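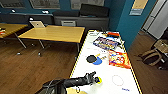 Vol. 3, p. 100

The Salt Ledger
by Sólveig Ravn
Zesutmont Press

Every family has one person who keeps score, and in Ravn's second novel she does it in pencil. Văn is nineteen, home from college, and put to work in his grandmother's bait shop, where he finds a ledger of every favor the town of Wistonine owes her. There are 2,390 entries. She would like them collected by March.

What follows is a debt-collection comedy with a sad streak, and the first half is a delight. A dentist tries to pay in venison. An uncle disputes a borrowed ladder for almost 100 pages, and I'd have read more of the ladder.

Then Văn falls for the girl at the ferry office and starts having thoughts about the tide. Ravn writes a fine sentence and here she writes all of them. The grandmother goes missing for three chapters, and I missed her more than Văn seemed to.

Worth the cover price for the uncle alone. Borrow it if you must, but write it down.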